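The letter from Bremen

When Glória Moreira moved up to Nostberg to look after her aunt's stationery shop, she brought one suitcase, a winter coat that turned out to be a fall coat, and a firm plan to be gone again by June. The shop was called Kristiansen, after a man so long dead that even the oldest customers had only heard about him from their mothers, and it sold paper, ink, string, birthday cards, and a kind of gray envelope that people in the valley had always used for condolences and would not be talked out of.

She liked the mornings best. Before the bus from Urard came in, she could stand behind the counter with her coffee and listen to the radiator knock, and go through the drawers one at a time, because her aunt had never thrown out a thing in her life. There were pen nibs wrapped in tissue, and receipts for pen nibs, and a letter about the receipts.

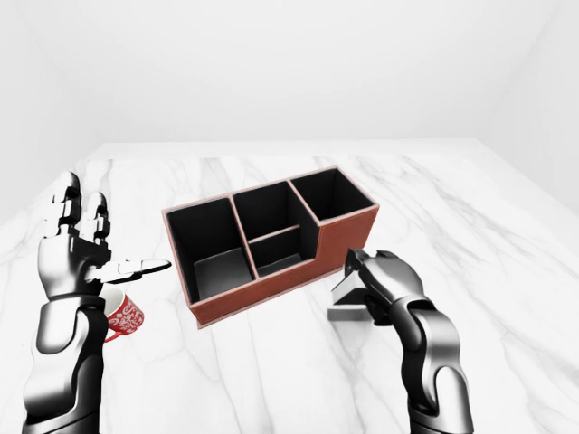 It was in the lowest drawer, under a roll of brown paper, that she found the other letter. It was sealed and stamped and had come from Bremen, and it was addressed in a small, patient hand to Mr. Tormod Haugland, care of the shop. The postmark had faded, but she could make out that it was 27 years old.

Now, Glória knew Tormod Haugland. Everyone did. He came in every other week for a pad of lined paper and a pencil, paid in coins, and stayed to talk about the snow, or the lack of snow, or the snow they used to have. He was tall and bent a little at the top, like a tulip, and he had never once mentioned Bremen.

She telephoned her aunt, who was supposed to be resting her hip and was doing no such thing.

"Oh, that," said her aunt. "He asked me to keep it for him."

"For how long?"

"Until he wanted it," said her aunt, as if that were a perfectly ordinary arrangement, and went back to her soup.

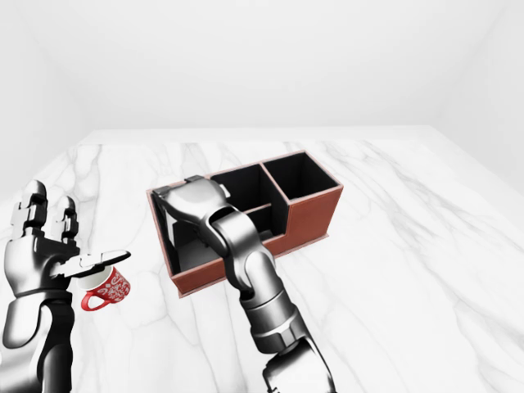 A red mug on the marble.

So Glória put the letter back under the brown paper and told herself it was none of her business, and for two weeks it very nearly wasn't. But a thing like that gives off a sort of heat. She found she was dusting the lowest drawer more than the others. She found she was looking up whenever the bell rang, and being a little short with the people who turned out to be somebody else, and then giving them a free pencil to make up for it.

When Tormod did come, it was nearly closing time and raining hard, and he stood dripping on the mat and apologized to it. She fetched his lined paper. He laid out his coins. They agreed that the rain was very wet. And then, since her mouth had always been quicker than the rest of her, she said, "There's a letter of yours in the drawer."

"Yes," he said. "Is it still there?"

"It is. I haven't touched it – well, I have touched it."

He laughed at that, and took his hat off, and sat down on the stool by the greeting cards where he had never sat before.

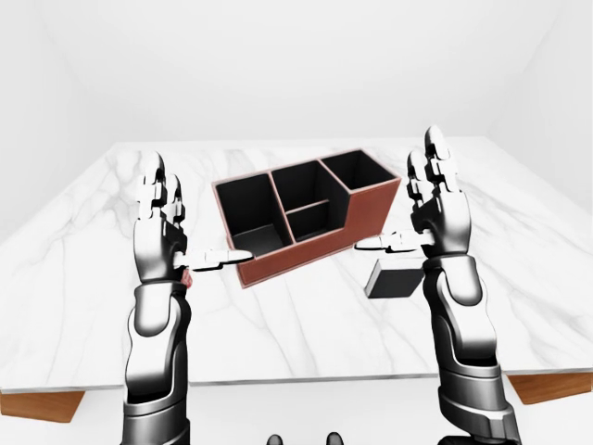

He told her the story slowly, the way he did everything. There had been a woman named Elke, and a summer on the boats, and a question he had asked her on a pier and been too frightened to wait for the answer to. He had gone home to his hills and his sheep. When the answer followed him by post, he was even more frightened, so he had left it at Kristiansen, where it would be safe and where he could visit it. Glória listened with her elbows on the counter. At home she kept her own unanswered mail standing on the table in a brown leather desk organizer, where at least it could look at her, and she thought of it now with some shame.

"And in all this time you never wondered?" she asked.

"Every other week," said Tormod.

She got down on her knees and took the letter out from under the brown paper, and wiped it on her sleeve, although it wasn't dusty. She put it on the counter between them, beside the coins. Then she turned the sign on the door and went into the back to make a fresh pot of coffee, and she made it as slowly as she knew how, rinsing the pot twice and looking for a spoon that was already in her hand.

When she came out he had his glasses on. The envelope was open, and he was reading the second page with his lips moving.

"Sugar?" said Glória.

"Please," he said, and did not look up. "Two."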